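Skoselside robotics club gets its task board ready for spring

Dec 10, 2024

I stopped by the Skoselside robotics club last week meaning to stay for twenty minutes and ended up missing dinner. If you haven't been down to the basement room since August, go! The place has changed a lot, and the kids have too.

The big project this year is the task board. Every team in the Pliva student challenge has to come up with its own set of small hand jobs for a two-armed robot - pegs, blocks, slots, that sort of thing - and then get the robot through as many of them as it can in 5 minutes. Points come off for dropped pieces. Points also come off for nudging the board, and I'm told that one has already caused some arguments.

Ebuka Sani, a junior, is in charge of the left arm. Chathurika Dewan has the right. They write their code separately and then have to make the two halves get along, and I watched them spend most of an hour on a single number for how high the wrist should be before the fingers start to close. Chathurika wanted it higher. Ebuka thought that would cost them time. They went with higher.

"The arms are the easy part, it's the fingers," Ebuka told me, and then he went right back to his laptop, so that's all the interview I got.

Their coach, Kazimiera Szewczyk, teaches physics upstairs and has run the club for 3 years. She says the group went through a whole pile of layouts on paper before settling on one, and she kept the drawings (they're taped up by the door, coffee rings and all). She makes the students keep a log of every practice run. When I was there the count stood at 1,239, which made my head hurt a little.

Money is the usual story. The club has raised around $400 from the bake sale and still needs to cover the bus. Paora Rutherford is taking donations at the front office, and checks should be made out to the school with "robotics" on the memo line.
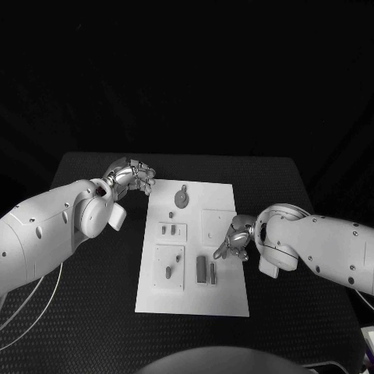
Both hands over the club's task board during practice at Skoselside.

The team shows its work to families before winter break, in the library if the tables can be moved and in the basement if they can't. Kazimiera will send the time home with students. Younger brothers and sisters are welcome, but please keep them behind the tape - I had to be reminded of that myself.

New members can still join for the second semester. You don't need to know how to code, and Chathurika says she didn't either when she started.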